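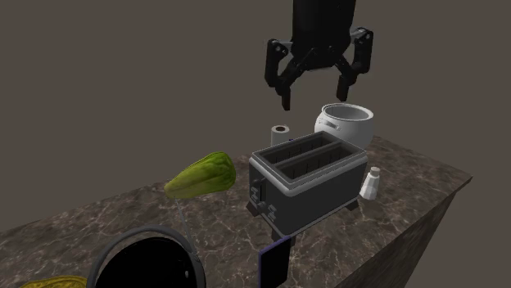

Opinion > Photography > Travel

Please Put the Long Lens Back in the Bag

5 February 2021

I sold my big telephoto in August and I have been insufferable about it ever since. My family has heard the speech. The guy at the camera store has heard the speech. Now it's your turn, because I've been going through old folders all winter with no trips to take, and the folders have made me even more sure of myself.

So here is my opinion, such as it is: most of us who travel with a camera would come home with better pictures if we carried one small lens and stood closer to things. I know. You've read it before, probably from someone with a beard and a rangefinder. But I came to it the slow way, by carrying a lens the size of a thermos up a lot of hills, and I think that gives me some rights.

Let me tell you about Flisia. We went for the birds. Well, I went for the birds, and everybody else went for the beach and put up with me. I was up before dawn four mornings in a row, sitting in damp grass with that lens across my knees, waiting for a heron to do something. Herons don't do much! I shot 326 frames of one bird on one morning, and when I opened them up again last month I could not tell you why I kept a single one. It's a gray bird in some reeds. It's a sharp gray bird, I'll give the lens that.

What I don't have from Flisia is the market. I walked through it every day on the way back to the room, tired and hungry with wet socks, and the lens was too long to get anything in there except somebody's ear. There was a woman selling eggs out of a baby carriage. There was a row of old men who had clearly been arguing over the same bench since before I was born, and a dog who was in charge of all of them. I can still see the whole thing, and I have no picture of any of it. My sister has one on her phone, a little crooked, with her thumb in the corner, and it's the one we all ask her to send around.

That bothered me more than I let on at the time.

The usual argument for a long lens is that it lets you be respectful. You stay back, you don't bother anyone, the animals act natural and so do the people. For animals I mostly buy it. If you're photographing something that bites, or something with a nest, please stay back, and ignore everything I say. But with people I think it's a bit of a dodge, and I say this as someone who dodged for years. Shooting a stranger from across a plaza isn't politeness. I was scared of being told no, so I fixed it so they never got asked.

And you can see it in the pictures, is the thing. Those faces look watched. The background has gone to mush, so the person could be in Sowerby or on the moon, and all the stuff that made me stop and lift the camera (the sign, the steps, the kid making a face behind them) is a nice smooth blur. I used to love that blur. I paid extra for it.

When I finally went out with just the little 30 — a plain, light lens with no zoom and no bragging rights — I was miserable for two days. I kept lifting the camera and finding everything tiny and far off. I missed a hawk on a fence post. I missed a wedding party going by on the other side of the river, all in yellow, and I said a word in front of my nephew that I had to apologize for. Then on the third day I stopped trying to reach things and started walking up to them, and it got good.

Walking up to them means talking. I'm not a natural at that. My whole method is to smile, hold up the camera and raise my eyebrows like an idiot, and you'd be surprised how many people just shrug and go back to what they were doing. Some say no. A fish seller in Trelell said no with a lot of feeling and then made me buy a fish. It was a good fish. I've got no picture of her, and I don't mind, and I remember her better than I remember anyone I ever shot from across a street.

Then there's the weight. My old kit came to about 20 pounds with the tripod, in a big Pludel backpack with more straps than I ever found a use for. I planned days around that bag. I skipped a lighthouse because of it! You start picking the short walk, and the restaurant with a spare chair for your luggage, and by the end of the trip the camera has been in charge of the vacation. Now it goes in my coat pocket, or nearly, and I go up the lighthouse.

I want to be fair, so let me say that I miss it sometimes. Sports, sure. The moon, obviously. There's a kind of mountain picture with the ridges all stacked up like torn paper that you just can't get with a short lens, and every time I see one I get a pang. If that's your thing, keep your long glass and be happy. I'm also aware that some people see beautifully through a telephoto, and they make pictures that are quiet and strange and nothing like my heron. I wasn't one of them. I had it because it looked like what a serious person would own.

My suggestion for whenever we can all go places again is small. Leave it home for one trip, a short one if you're nervous. Don't sell anything. Take the dull little lens that came with the camera, or borrow one, and give it longer than two days, since the first two are awful and you'll want to write me a nasty email. Try the market before you try the sunset. And let your sister take pictures too.

3 comments

wetsocks: Felt the lighthouse part in my knees. I've hauled a 4-pound lens around for years and used it mainly to look at boats.

Marshbird: Disagree completely on herons. They do plenty, you just left too early. The rest I can live with.

tinytripod: What did the fish seller make you pay? I think I met the same one.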